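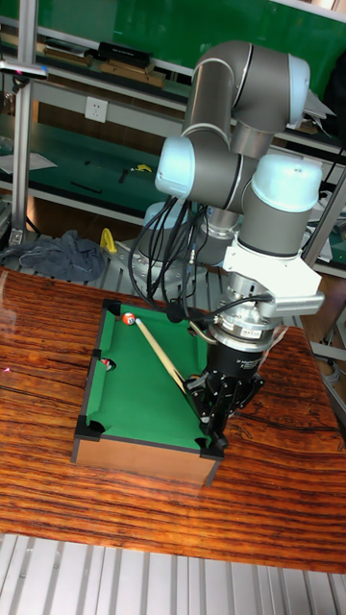
Macarena Cordero keeps her toy pool table on the shelf where the cookbooks used to be. She bought it last September for her brother, decided he wouldn't use it, and has been playing on it most evenings since. "It's the only thing in the apartment that gets people off their phones," she says.

I have heard this claim about jigsaw puzzles, fondue sets and a dartboard that left 3 holes in my hallway. So I borrowed a table and cleared a space after dinner.

The case for tabletop pool is easy to make. A real table wants a room of its own and several strong friends to carry it in. The small one asks for a patch of kitchen table and goes away when the plates come out. You get the green felt, the rails, the pockets, the stripes and the solids. What you don't get, in my experience, is pool.

The trouble starts with the cue. On a full-size table your bridge hand rests a comfortable distance from the ball and your back arm swings freely. Shrink everything and your hand stays the same size. Mine covered a corner pocket whenever I lined up a long shot, and my knuckles nudged balls I had no business touching. After a while I was holding the cue like a pencil and jabbing.

Then there are the balls. Light balls skip when they should roll, and a ball that arrives a little fast will rattle between the corners of a pocket and sit there, neither in nor out. Any house rule has to deal with this. Cordero's is that a ball leaning on a pocket stays in play until someone strikes it. Her neighbor Bonifacio Llorente counts it as down if a sheet of paper won't slide behind it. They have not settled the matter.

Esperanza Benavides, who sells secondhand games from a shop called Gekstead, is blunter than I am. "People buy them in December and bring them back in spring," she told me. "Half are missing the cue ball." She wouldn't guess how many she had sold over the years, then went to her ledger and found the number: 246. She keeps a jar of spare balls behind the register and will match one for you if you bring the set along.

Her advice for buyers is sensible. Set the box on a flat surface and roll one ball slowly down the middle. If it curls toward a side, try a folded napkin under a corner before you blame the felt. Press the rails with a thumb and see if they push back. Skip any set with a cue longer than the table can reasonably stand.

I played Cordero three times and lost all three, the last one on the 13, which I left hanging by the top corner for her to tap in. She was gracious about it. I still think the game is mostly luck at that size, and I told her so. She racked them up again while I was talking.

1079 shares | 233 comments
Last updated in September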